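Search this site
Enter keyword
Print
E-mail this thread

Laine Zariņš
Thread: the folding line, from someone who works on it

1/ I run a shift in the finishing room at Doline. We take in used clothing, wash it, sort it, fold it and bag it for resale. Part of the folding is being handed over to machines this year and people keep asking me what that's like on the floor. Jeans are where it started.

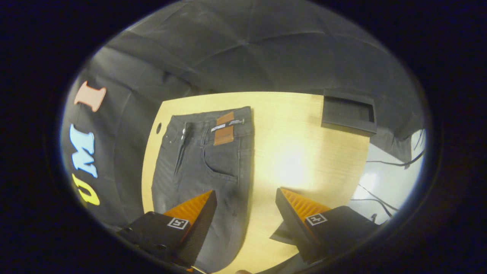 2/ WHAT THE JOB WAS

A folder at Doline used to stand at one table for a full shift. Pick up, shake out, lay flat, check the fly and the pockets, fold in half, fold in thirds, stack. The target on denim was 303 pairs a shift. Most people could do it. Most people's shoulders could not do it for very many years.

3/ I did it for six years before I moved to shift lead. I can still fold a pair without looking. My right wrist clicks when I do.

4/ WHAT CHANGED

In August we got two folding cells from Skoryk. Each one has two arms over a table. They learn from people: somebody who knows the work does the fold with a hand-held gripper, over and over, and the recordings go into training. So the first thing automation did here was make more folding work for the folders.

5/ We recorded 1,000 folds on denim before the cells ran a single pair for real. Four people did them, all from the existing crew, all paid at the lead rate while they were recording. I asked for that in writing and I'd tell anyone else to do the same.

6/ Folding with a gripper is slow and strange. You have two soft pads where you used to have ten fingers. You can't feel the seam. You learn to pinch at the hem and drag, then let go earlier than you want to. It took me most of a morning to make a fold I would have accepted from a new hire.

7/ It also makes you explain yourself. Why do you take the leg there and not higher up? I had no answer at first. I'd been doing it since before I thought about it. One of the older folders had a reason for every grip, and her recordings are the ones the engineers asked for more of.

8/ WHAT THE CELLS CAN DO NOW

Plain adult jeans, laid flat by a person first. On a good shift one cell finishes 234 pairs. That is under the old hand target, but it doesn't stop for lunch and one person can keep both cells fed.

9/ What they can't do: kids' sizes, anything with a lot of stretch, anything with a leg turned inside out. Bib overalls are hopeless. Those come back to the hand tables, and we've kept three hand tables open for them.

10/ They also don't inspect. A person used to catch a broken zipper or a stain while folding, because your hands were on it anyway. When the cells started, bad pairs went straight through into the bags. Our buyer Lumen sent back 88 pairs in the first month. That was a planning mistake on our side. The inspection was never written down as a step, so it wasn't moved anywhere.

11/ Now there's an inspection table ahead of the cells. Two jobs there that didn't exist before. It's seated work, the light is better, and it pays the same as folding did. Some people like it. One person asked to go back to the hand tables after a week because she found it dull, and she went back.

12/ WHAT HAPPENED TO THE PEOPLE

We had 11 folders and now have eight. Two moved to inspection. One retired in the spring and was not replaced. No one was let go. I want to be careful with that last part — it's true so far, and I don't set the headcount for next year.

13/ The thing I hear most on breaks has little to do with the cells as such. People want to know who decides what they get used for next. Shirts were mentioned once in a meeting and then not again. Silence like that does more to the mood in the room than a jammed cell does.

14/ Pace changed too. At a hand table you set your own rhythm and made it up later if you fell behind. Feeding a cell, you wait on it and then it waits on you. The screen shows idle time in red. We asked for the screen to be turned away from the feeder, and it was.

15/ The room is quieter to talk in than I expected. The radio stayed.

16/ A FEW THINGS I'D PASS ON

Write down every small thing folders do besides fold, before anything gets moved. Ours ran to two pages. Pocket checks were on it. We find keys, coins, a wedding ring one time.

17/ Get the recording work offered to your own crew first. The sister site at Plurnura brought in temps for it and had to redo a lot of the folds, according to their shift lead.

18/ Agree on who is allowed to stop a cell. Ours is anyone, no form to fill in. It took three weeks to get that agreed and it should have taken a day.

19/ Somebody asked if I'd rather have the old line back. For my wrist, no. I do miss having the whole crew along one wall. The hand tables are at the other end now and I see those folks mostly at shift change.

20/ We start recording on work pants next. Heavier cloth, double knees, they don't want to stay folded even by hand. I'll post again when we've done a few weeks of it.

Print this page
E-mail to a friend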